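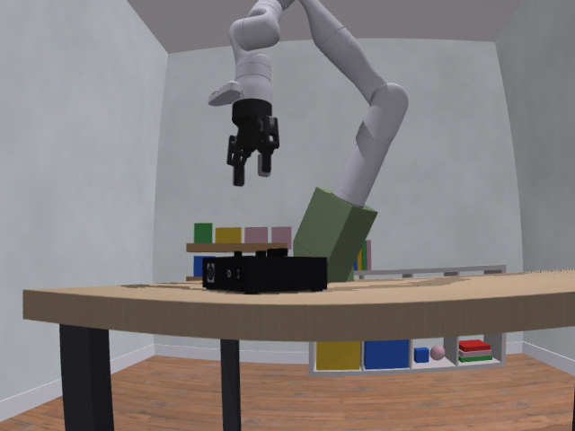

Page 17 of 22

Search this forum... Go Advanced search

Floors and Finishes > Oils, waxes and varnish

Cedier "lifetime" floor oil: anyone still happy after a year?

Started by skirting_bored, August 22, 2022
4 min read

skirting_bored wrote:
Had a quote of £3000 to sand the downstairs boards and put two coats of Cedier on. The fitter says it never needs sanding again, you just top it up. I asked what "lifetime" means and whose life, and he sent me the leaflet. The leaflet says "lifetime" four times and doesn't explain it either. Has anyone had it down long enough to have an opinion? Pine, Victorian, two children and a dog.

gapfiller wrote:
Had it 18 months in the hall. Looks fine under the rug. By the front door it has gone grey and the top-up coat sat on the grey and made it shiny grey. Supplier said I'd used the wrong soap. Before that they'd said I hadn't used enough soap.

mrs_lath wrote:
I'd stick up for it a bit. Ours is in a bedroom, and it's lovely to walk on and you can patch a scratch in five minutes with a rag. But I'd never have it in a hall, and I wouldn't in a kitchen. Varnish there, and put up with the look.

oldjoist wrote:
Varnish in a house with a dog, good luck. You'll be sanding the whole room in three years when the claws get through. At least oil wears out politely.

mrs_lath wrote:
Mine lasted eight years with a spaniel. Three coats and let it cure. People move the furniture back the next morning and then blame the tin. 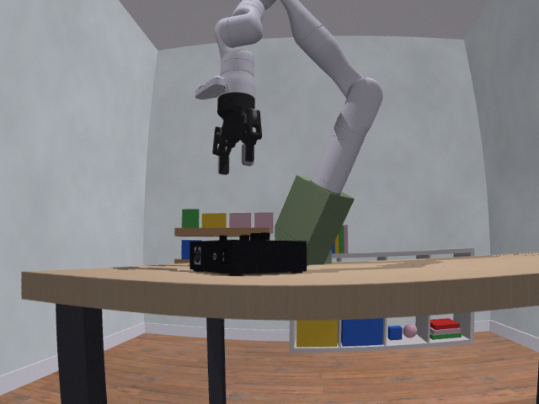 skirting_bored wrote:
Colour is the other thing I don't trust. The Cedier sample card is on oak and mine is pine, so the "Natural" is going to go orange, isn't it? My other half wants a reddish-brown plank floor with pale grey-green walls, same as in the picture, and I can see the appeal, as that green does calm the red down. What I can't see is getting there with something called Natural. The fitter says there's a tint called Dallard which "takes the edge off". Off what, he didn't say.

gapfiller wrote:
Dallard is a brown stain with a nicer tin. On old pine it goes on patchy round the knots. Do a test board, and do it on a spare bit from your own floor, or inside the cupboard under the stairs. New pine from the timber yard tells you nothing.

oldjoist wrote:
Disagree about patchy. It's patchy if you stop sanding too fine or leave it on too long. Wipe it off when the instructions say and it's even enough. I've done two floors with it.

gapfiller wrote:
"Even enough" is doing a lot of work there.

tack_rag wrote:
Has anybody tried Tillman? Half the price and the data sheet reads word for word the same as Cedier's, down to a spelling mistake. I'm not saying it's the same stuff. I am saying I bought the Tillman.

mrs_lath wrote:
A copied data sheet only shows that somebody can copy. How did it wear?

tack_rag wrote:
Only been down since the start of the month. Ask me next August. Smells strongly of oranges.
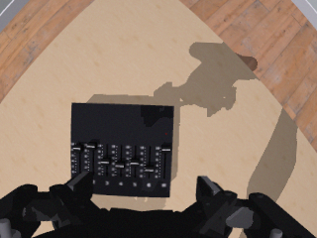

Hiring the sander yourself

oldjoist wrote:
Before you hand over that money, price up a weekend's hire. The drum sander is heavy and loud, but it isn't difficult. Punch the nails down first, go with the boards, and don't let it stand still while it's running. Do the edges with the small machine.

skirting_bored wrote:
Our hire shop only has the Sikine. The reviews are either five stars or a photo of a trench.

gapfiller wrote:
I made the trench. It's under the sofa.

mrs_lath wrote:
Edging is what you'd be paying for. My knees would hand over the money. I'd ask the fitter for a price on the sanding alone and put the oil on yourself, then at least you know how many coats it had.

skirting_bored wrote:
Asked him. He says he won't guarantee it unless he does both. I asked what the guarantee covers and he's going to send me another leaflet.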